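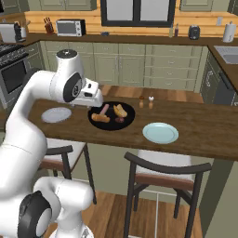 Turthorpe出版社将于九月出版散文集《三点钟的人》，收录45位作者关于失眠的文章

新闻稿，可即时发布

Turthorpe出版社今天宣布，散文集《三点钟的人》将在九月与读者见面。本书由Shahnaz Bhattacharjee主编，收录45位作者写的个人散文，题目都和夜里睡不着有关系。作者里有已经出过书的作家，也有第一次发表文章的人，例如夜班护士、面包店学徒、退休的中学老师和一位长途货车司机。

这本书的稿件来自一次公开征稿。征稿期间，编辑部收到2,373篇来稿。征稿启事只提了两个要求：文章必须是作者本人的经历，文章里必须有一个具体的夜晚。字数、文体和结尾都没有规定。最短的一篇入选文章不到一页，最长的一篇占了全书的相当一部分，写的是作者照顾生病的父亲时，在医院走廊里度过的一个冬天。

Shahnaz Bhattacharjee在序言里写道：“我读来稿的时候，常常是在夜里读。我原来以为，失眠的人写失眠，会写得很像。读了几百篇以后我才知道，每个人醒着的方式是很不一样的。有人听冰箱的声音，有人在心里重新布置小时候的房间，有人给已经不来往的朋友写信，写完了就删掉。”

书名的来历

书名《三点钟的人》取自Moushumi Haque的同名文章。这篇文章放在全书的第一篇。Haque在文章里回忆，她的外祖母每天凌晨三点钟起床，坐在厨房的窗户旁边，不开灯，也不说话。家里的孩子们都知道这件事，可是白天谁也不提。后来Haque自己到了四十岁，也开始在三点钟醒来。她写道：“我第一次看见三点钟的厨房，觉得很眼熟。我坐下来的时候，发现我坐的是她的姿势。”

Haque说，这篇文章她写了三年，中间放弃过两次。“我一直想给外祖母找一个原因。战争，或者婚姻，或者身体不好。最后我把所有的原因都从文章里拿掉了。我没有问过她，她也没有告诉过我，所以我没有资格替她回答。”

编辑部最初为本书准备的书名是《夜间笔记》，在排版以前才更换。Haque本人一开始不太同意，她担心读者会认为整本书讲的都是她的家。现在的副标题“关于醒着的散文”是根据她的意见加上的。

本书的内容

全书分为四辑，分别叫作“床”“走廊”“窗”“早上”。

第一辑“床”收入的文章，多数写躺着不动的时间。Hashini Dewan的《数别的东西》写她怎样在睡不着的时候背诵家乡公共汽车的站名，后来公共汽车改了路线，她还是背原来的站名。Dewan现在住在国外，她说这条路线上有几个站，今天已经不存在了。“可是我到了那个站，还是要停一下，好像有人要下车。”

第二辑“走廊”写的是为了工作或者为了别人而不能睡的夜晚。这一辑里有医院、机场、新生儿的房间，也有一座半夜还在发酵面团的面包房。编辑部注意到，这部分作者很少使用“失眠”这个词，他们常用的词是“值班”“陪”和“等”。

第三辑“窗”的文章比较安静。有几位作者写邻居的灯。其中一篇的作者多年以来看着对面楼上的一盏灯，认为那里也住着一个睡不着的人，并且对这个人产生了很深的感情。后来他才听说，那盏灯是楼梯间的灯。

第四辑“早上”收入的是全书里最轻松的文章。Obaidul Jayawardena的《对不起，我迟到了》回忆他在四个不同的办公室里用过的所有迟到的理由，并且按照可信的程度进行排列。Jayawardena过去主要写诗，这是他的第一篇长散文。他在接受编辑部的采访时说：“写诗的时候我可以躲在句子后面。写散文，读者会问，后来你的老板说了什么？所以我必须写老板说了什么。”

关于编选工作

编选工作由Bhattacharjee和Turthorpe出版社的编辑Charito Macaraeg共同完成。第一轮阅读时，来稿全部隐去了作者的姓名。第一轮以后留下的文章，两位编辑分别读两遍，然后交换意见。意见不同的文章由两个人一起朗读，朗读以后再作决定。

Macaraeg介绍说，朗读花了很多时间，但是对编选帮助很大。“有一些文章，用眼睛看很漂亮，念出来以后觉得作者离我们很远。也有相反的情况。有一篇文章的语法不太整齐，作者不是用母语写的，我们念到中间，两个人都没有再说话。这篇文章我们几乎没有改。”

入选文章中有14篇是翻译作品。每一篇译文后面都附有译者的短文，说明原文里哪一个词最难翻译。编辑部认为，不同的语言对于“睡不着”有很不同的说法，有的语言说睡眠“逃走了”，有的语言说夜晚“太长”，这些说法本身也值得读者花时间看一看。

本书没有收入医学方面的建议。编辑部在书后印了一段简短的说明，请长期受到睡眠问题影响的读者向医生咨询。Bhattacharjee表示，她不希望任何人把这本书当作治疗的方法。“有朋友问我，读了这本书能不能睡着。我说我不知道。如果您读到一半睡着了，作者们不会生气，我问过他们中间的几位。”

装帧与版本

《三点钟的人》的平装本和电子书在九月同时出版。有声书由Sotelo录音室制作，比纸质书稍晚推出。有声书的朗读者中有九位是作者本人。按照作者们的要求，录音安排在晚上进行，其中Haque的一篇是在凌晨录完的。

纸质书的正文使用比较大的字号，纸的颜色偏暖，方便读者在床头灯下阅读。封面没有使用图片，只有书名和一条很细的横线。每一辑的前面有一张空白页，读者可以在上面写自己的夜晚。

朗读会

新书朗读会将在Orton图书馆一楼的阅览室举行，晚上九点钟开始，比图书馆平时的活动晚。Shahnaz Bhattacharjee、Moushumi Haque和Obaidul Jayawardena将到场朗读，Hashini Dewan将通过视频参加。朗读以后有讨论的时间，听众可以提问，也可以读自己写的一小段文字，每人不超过三分钟。

阅览室有67个座位，入场免费，需要事先登记。登记从九月初开始，可以在图书馆服务台办理，也可以给出版社写邮件。朗读会提供热茶，不提供咖啡。轮椅可以从图书馆的侧门进入，需要手语翻译的听众请在登记时说明。

第二场朗读会计划在Arex书店举行，具体的时间确定以后另行通知。

关于主编

Shahnaz Bhattacharjee是散文作家和编辑，著有散文集《借来的雨伞》和《信封的背面》。她的文章多写家庭、搬家和记忆。她曾经在夜校教授写作课，本书的想法就是从一次课后的谈话开始的，当时有一位学生解释说，作业交得晚，是因为他只有在别人都睡了以后才能写。这位学生的文章也收在本书的第二辑里，他选择使用笔名。

关于Turthorpe出版社

Turthorpe出版社是一家独立出版社，主要出版散文、回忆录和书信集，每年出版的新书数量不多。出版社长期接受没有经过代理人的来稿，并且对每一篇来稿都作出书面答复。

媒体联系

需要样书、作者照片或者采访安排的媒体，请与Turthorpe出版社的Charito Macaraeg联系。样书数量有限，请在来信中写明媒体的名称和寄送地址。转载书中的文章需要得到作者和出版社的书面同意，引用不超过两段的文字时，请注明作者、译者和书名。

作者采访可以安排在白天或者晚上。Haque女士请记者们不要在上午十点以前打电话。

（新闻稿完）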